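Clothing Bank Moves to Broltard as Demand Climbs

The Atard clothing bank will open in its new premises in Broltard on 27th March, giving it more than double the storage it had at the old site above the Indska hardware store.

The service handed out 2,848 items last year to 683 households. Requests rose sharply in January, when the cold spell sent more families looking for warm layers, and the upstairs rooms ran out of shelf space within two weeks.

The new unit is on the ground floor, which makes it easier for people with strollers or wheelchairs. It was previously a furniture showroom owned by Ó Riain, a local flooring firm, which has agreed to a five-year lease at a reduced rent. Fitting out the unit cost $600 for paint and rails, with the shelving moved over from the old rooms.

Sweatshirts, sweatpants and winter coats are still the most requested items, and children's sizes go fastest. Clothes with some wear are accepted as long as they are clean and have no holes.

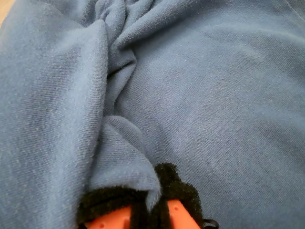
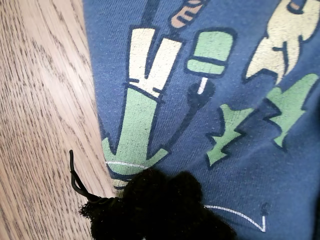
Donations can be left at the side entrance during opening hours. Bags should not be left outside overnight. Shoes must be tied together in pairs, and bedding can't be taken until the second storeroom is ready.

No referral is needed for a first visit. Parking is free for one hour in the lot behind the building, and the 567 bus stops across the street.

Contact us | Copyright Broltard News | Back to top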